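Setting Up Your Ordering Tablet at Florside
Section 3: Taking your first table orders

By now you should have the tablet charged and signed in (if not, go back to section 2, I'll wait). I'm Jaime Esteves, I run the floor at Florside, and I wrote this for our new servers after explaining the same screens one too many times on a Friday night. Last updated 16 October 2025.

3.1 Opening a table

1. Tap the floor plan. Green tables are free, gray ones are seated, and red ones are waiting on a check.
2. Tap your table and hold for a second until the little seat wheel pops up.
3. Spin the wheel to the number of guests and tap Open.
4. Ask about allergies before you touch anything else! The allergy flag only prints on tickets sent after you set it.

Note: Bar seats start at 400 on the system, even though we obviously don't have that many. Patio tables start at 75. I didn't pick the numbers.

3.2 Entering food

1. Tap the seat first, then the dish. If you skip the seat, everything lands on seat one and you'll be sorting it out at check time with six people staring at you.
2. Choose the course: Start, Main or Sweet.
3. For fish, you'll get a second screen asking for the side. Pick one even if the guest wants no side (there's a None button, bottom right).
4. Add kitchen notes in as few words as you can. "Sauce on side" is great. The line cooks read these from four feet away with steam in their faces.
5. Tap Hold if the table is still drinking, or Send if they're ready to eat.

Caution: Send means send. There's no undo once the ticket prints, and you'll have to walk back and talk to the kitchen in person. Bring an apology.

The chowder is its own odd case. It's listed under both Start and Main, and the two buttons look identical, but the Main one is the big bowl with bread. I mix them up about once a week myself, so read the price before you tap.

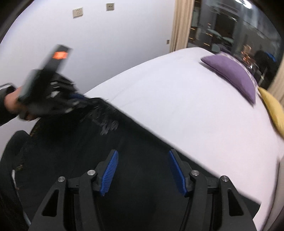

Black device with an orange label, held over a black jacket.

3.3 Daily specials

Specials get loaded before the lunch meeting. If a special isn't showing up on your screen:

1. Pull down on the menu page to refresh it.
2. Still missing? Sign out and back in.
3. If that doesn't do it, use the Open Dish button, type the name, and enter the price by hand from the chalkboard.

When the kitchen runs out of something, whoever hears it first should tap and hold the dish and choose Sold Out. It grays out on every tablet in the house, which saves your coworkers from promising the last halibut to three different tables (yes, March, I'm thinking of you).

Note: Open Dish doesn't take a price over 1,000, so private dinners have to be rung up in parts.

3.4 Splitting and closing the check

1. Tap the table, then Check.
2. Choose By Seat, Even Split or Custom. By Seat is the one you want most of the time, and it's lovely when you entered the seats properly in 3.2.
3. Shared plates can be dragged between seats. Drop one on the line between two seats and it divides the price.
4. Print or show the check, then take payment.
5. Wait for the table to turn green before you walk off.

Caution: If you see error 309, the payment didn't go through to the bank. Don't run the card again right away! Open the table's history, look for a line marked Pending, and come find me or the shift lead if there is one.

Gift cards go through a different button, and I've put those in section 4 along with tips and end-of-night cash out.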